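What Is a Beat?

Tap your foot to a song you like. Your foot has found the beat, and nobody had to show it where to look.

Beats are counted by the minute. A slow, sleepy song might have 60. The Furnton school song has 124, or 160 when Noeline Donnelly plays it and wants her lunch.
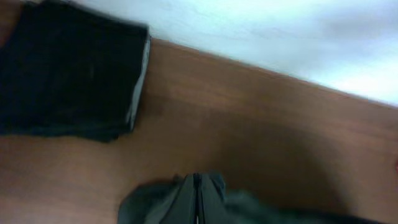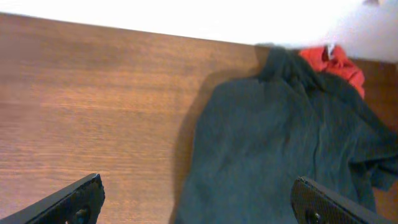 A rapper fits words on top of the beat, a bit like passengers getting on a bus that refuses to stop. Too many words and somebody gets left behind.

Try it yourself. Clap slowly and say your name on every clap. Now say it twice per clap. Elsie Henare can manage four, but you can't tell it's her name any more.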